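Speaker notes: The quiet life of a water refill point
Saturday session, 20 minutes plus questions

Slide 1. Title
Say hello, wait for the back rows. Ask for hands: who filled a bottle from a tap on the way here? Who bought one? Don't comment on the result, just enjoy it and move on.

Slide 2. How I got hooked
The Fustine market square. One tap, bolted to a wall behind the flower stall, and a queue at it every warm lunchtime! I started keeping a notebook. 824 fills in one September (I missed the mornings). Pause here, people like that number.

Slide 3. Where taps go wrong
Spout too low for a tall bottle. This is my favourite gripe, so keep it short. Mention Brandão station, where you have to tilt the bottle and half of it goes down your sleeve. Also the button that cuts out after three seconds. Do the thumb mime.

Slide 4. Tritau
Lovely story, take your time. They moved the tap 60 paces, from the car park to the bus stop, and painted the wall blue. Same tap, same pipe. Fills went from 20 a day to queues at school time. I still get excited telling this one.

Slide 5. Bottles people carry
Short slide, let them look. Ask what they have in their own bags.

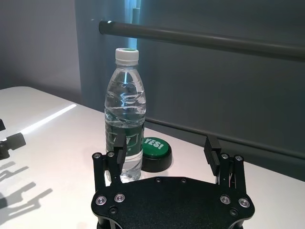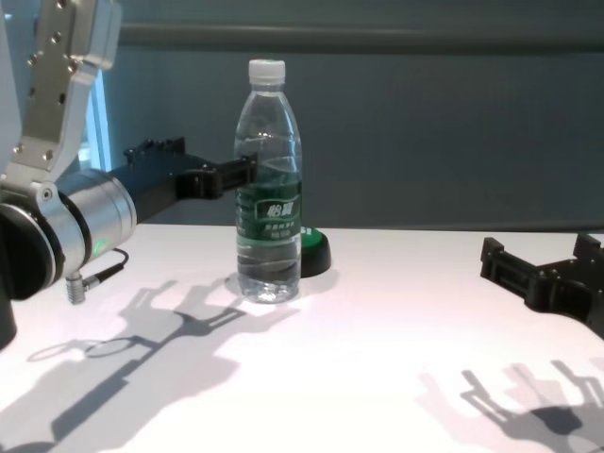
A clear bottle with a green label and a white screw cap.

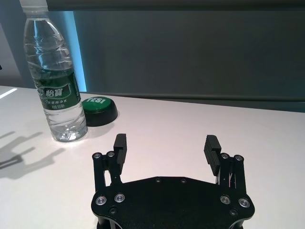

Necks matter more than you'd think. A narrow neck needs a thin, steady stream, and a wide flask can take anything you throw at it. The Edix taps do both with a little lever on the side, which I think is brilliant. Pass the spare lever round, and get it back this time.

Slide 6. What to try at home
Find your nearest tap. Stand there for one lunch hour with a pencil. Write down who walks past as well as who stops. Email me what you get, even if it's a blank page.

Questions
Someone will ask about winter. Pipes get drained, covers go on, and yes, I sulk until spring. If the cleaning question comes up, go back to slide 3 and point at the drain.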